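Chapter 6
Packaging and the Shelf

Learning goals

After reading this chapter you should be able to:
tell primary, secondary and transport packaging apart
name the main materials used for small packaged goods and the usual reasons for choosing each
read a basic label and find the required statements on it
work out how package shape affects the number of units on a shelf

Key terms: primary package, secondary package, transport package, facing, headspace, barrier, net contents

6.1 Why goods are packaged

For a long time most dry goods were sold loose. A storekeeper scooped crackers, tea or nails from a barrel, weighed them and wrapped them in paper. The customer trusted the storekeeper for the quality and the weight. Once goods were packed at the factory, that trust moved to the maker, and the package had to carry information the storekeeper used to give by word of mouth.

A package does several jobs at once. It holds the product together. It protects it from crushing, moisture, air and light. It states what is inside and how much. It also has to be easy to stack, ship, open and, in many cases, close again. These jobs can pull against each other. A thick wall protects well but adds weight. A tight seal keeps air out but may be hard for an older customer to open.

The primary package touches the product. The secondary package groups or covers primary packages, as a carton does when it holds a sealed inner bag. The transport package is the case or wrapped pallet that moves through the warehouse and is seldom seen by the shopper. In some products the first two are the same thing: a tin of mints needs no carton.

6.2 A case to follow

The chapter uses one company for its worked problems. Warnenis makes cookies and hard candy and sells them through Iltero, a chain of small grocery stores. In June the company changed its cookie line, Skalance, from a tray in film to a folding carton with an inner bag. The carton was 2 centimeters taller than the old pack. Iltero's shelves could no longer hold two layers, and the stores cut the line from six facings to two. Breakage went down, but so did the number of packs on display. Section 6.5 returns to this case and asks you to propose a different carton.

Before you go on

Choose one packaged item at home. Write down its material, its net contents and the way it opens. Measure its height, width and depth. Then find how many of them would fit side by side on a shelf 19 inches wide. Keep your notes for the exercises in Section 6.3.
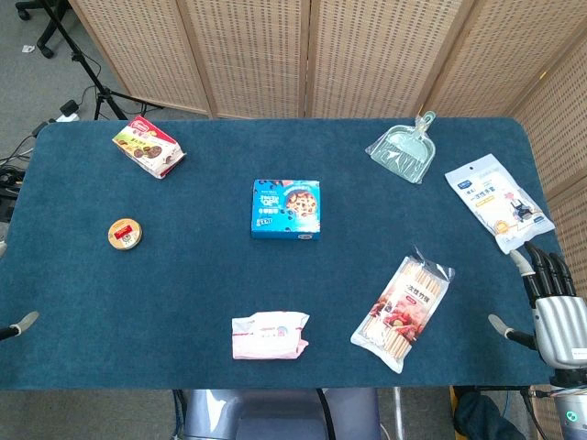

Figure 6.1 Packaged household and snack items, including a printed snack box and a small round tin.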